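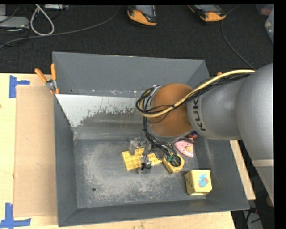
Planning a Picking Cell: Your Budget Questions

We love these questions, so keep them coming! Esi Asante and Kauko Rautiainen update this page every May.

Do I have to buy a new arm?
Nope! A used industrial arm with a healthy controller can be a great start. Ask for the running hours and the service records before you talk price.

What do people forget to budget for?
Cables, hoses and the ties that hold them to the arm. Our first Clellar order left all of that out, and the extra bill came to $2,309 - a real surprise for a small shop. Put it on its own line.

Does the bin matter?
So much! Sloped walls let parts slide toward the middle, where the gripper has more room. Metal will scuff, and that's fine. Set aside $200 for a spare, and use spring clamps while you're still deciding on a layout.

What should I practice on?
Toys! Building bricks and little boxes are cheap, colorful and all different shapes. Ten dollars at a yard sale goes a long way.

How much should I keep back for gripper fingers?
We plan on $400 for the first year. Fingertips wear, and you'll want to try new shapes once you see how your own parts behave.

Can I get a quote checked before I sign?
Yes, please send it over! Dagmar Kratochvíl reads them most mornings before 10 and will mark anything that looks thin - usually the training hours.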